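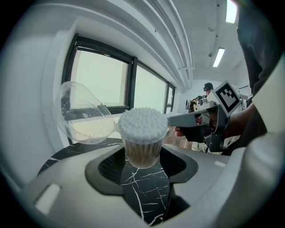 Figure 3. View from the gripper camera with the cup of cotton swabs ahead and a second hand-held gripper at right.

4.2 Recording with the Nakura hand-held kit

The Nakura kit is sold by Plostotano as a pair of hand-held grippers with a wrist-level camera in each, a charging base and a licence for the Munomon alignment software. We reviewed it as a possible replacement for the leader arms used in our earlier work (Section 3). The supplier lent us two kits for the length of the trial and had no part in the choice of tasks.

Tasks were drawn from the Ashworth household list. We kept the 11 items that can be done on a table top and left out those that need a sink or a drawer. Light, thin-walled objects were favoured, as these gave the leader arms the most trouble. Clear plastic was of special interest: the jug in Figure 3 shows reflections of the window, and surfaces like this are hard for the depth step in Munomon. We made no change to the room lighting and left the windows uncovered.

Each operator was given 10 minutes of practice before recording. The supplier's guide asks for 13, but the second half of its practice routine covers mobile use, which we did not test. Pyo and Hulme wrote the task cards; Lachance checked the calibration at the start of each block.

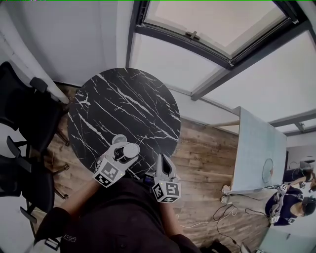 Figure 4. Two-handed work at the round table, seen from head height. The gripper on the left holds a small white cup.

Two-handed tasks were recorded with one gripper in each hand, as in Figure 4. The kit tracks each gripper by the printed markers fixed to it, so operators were asked to keep the marker faces clear of their sleeves and of the other gripper. This was easy to follow at a large table. At a small one the hands tend to cross, and the pose track can drop out for a moment – Munomon fills such gaps by interpolation and flags them in the log. We kept the flagged stretches in the data and report results with and without them in Section 5.

Operators found the jaws easy to open and close but the handle tiring in long blocks. Blackburn and Pilkington, who have smaller hands, asked for a shorter trigger travel. The supplier offers this as a paid option, which we did not try.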